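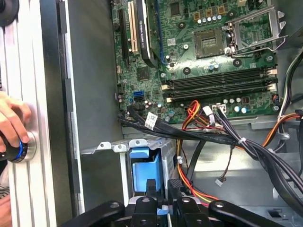
打开的机箱：CPU插座空着，内存插槽也空着，NVIDIA QUADRO显卡还在板上。

分类：电脑硬件 > 旧机翻新 > 主板与内存
发表于 8/10/24　作者：Sreekumar Rao

旧工作站重新装CPU和内存，先装哪一个？

大家好，我的中文不是很好，请原谅。我在Kassab二手店买了一台旧的塔式电脑，价格是688元，没有CPU，也没有内存。内存插槽有四条，我现在只有两条内存。我想问：应该先装CPU还是先装内存？两条内存要插在哪两个槽？显卡需要先拿下来吗？

Porkden
先装CPU。拉杆和压板打开以后，看好三角标记，把CPU平平地放进去，不要推，也不要用手碰针脚。针脚弯了很难修。然后压好，涂硅脂，装散热器。内存槽的顺序每个牌子不一样，有的隔一个插，有的不是，请看机箱侧盖里面的贴纸或者说明书。插的时候两头的卡扣要自己扣上。显卡如果不挡手，可以留着。动手以前拔掉电源线，再按一下开机键放电。

Wondasex
直接插，插错了换个槽再开机，哪有那么麻烦。

Bekon
同意一楼。补充一点：买CPU以前先查主板支持的型号，BIOS太旧也可能不认。我去年December没查，买回来不能用，退货等了30天。内存也要看是不是ECC的，工作站常常有这个要求。

本站使用Cookie改善浏览体验，继续浏览即表示同意。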